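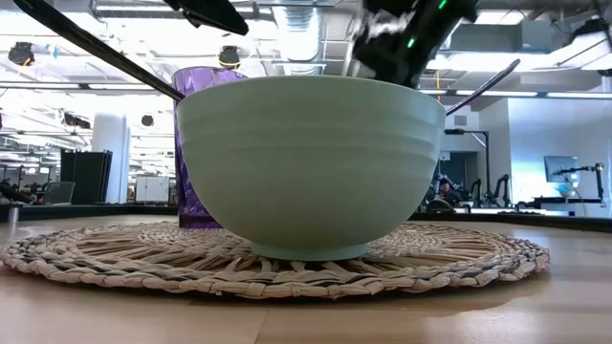
Lūse guest flat — kitchen and safety check between lets
Checked by: Aiman Raju
Date: 19 October 2021
Copy to: Cayetano Ortuño

1. Smoke alarm, hallway
OK. Test button pressed, sound is loud also in the bedroom with door closed.

2. Fire blanket
OK. Hangs on its hook, but too near the cooker. I would prefer it beside the door. Please decide.

3. Gas hob and hose
Hose is good until March. Left back burner lights only on the second or third try. Cleaned, a little better. To watch.

4. Extractor hood
Not OK. Filter full of grease. Washed two times, still sticky. New one must be ordered from Dremska, their part number ends with 258.

5. Fridge
Shows 4 degrees. Door seal has a small tear in the lower corner, does not leak yet.

6. Hot water
OK. Comes after about a minute, same as before.

7. Crockery and glasses
Every piece turned in the hand and checked for chips. Two dinner plates taken away, chipped on the rim. Bowls without damage. One glass had a crack near the bottom — thrown away, well wrapped.

8. Sockets
The one behind the kettle is loose in the wall. I put tape over it. Guests must not use it before the electrician comes.

9. Window catches
Kitchen OK. Bedroom catch is stiff, I oiled it.

10. Electricity meter
Photographed and reading sent. Cayetano, the bill from last time was for flat 293, it is not ours. Please return it.

11. First aid box
Plasters nearly finished. Burn gel past its date, removed. Buy both.

To be done before next guests: points 4, 8 and 11. The rest can wait.

Signed: A. Raju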